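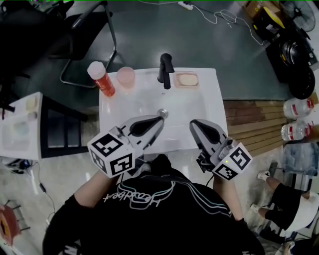

Hand-held gripper pair in use at the practice sink

Filed under: Course Handouts > Robotics Kit Reviews

Welcome back, everyone! We're looking at the Roklow kit this week, the one Itziar Montoya kindly lent us, and I do want you to handle it before you read the brochure (which is rather pleased with itself).
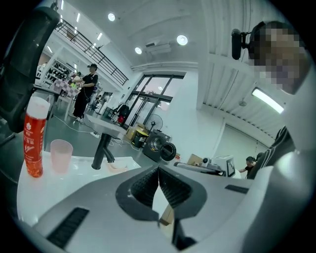

Start with the jaws, and take your time. Open and close them until your wrist stops complaining, then write down how the grip feels with your arms held out over a basin.

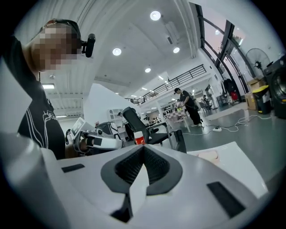
Maite Calvo will want your review sheets by Sunday, one side of paper, please, and do say whether you'd pay the 179 they're asking for a pair.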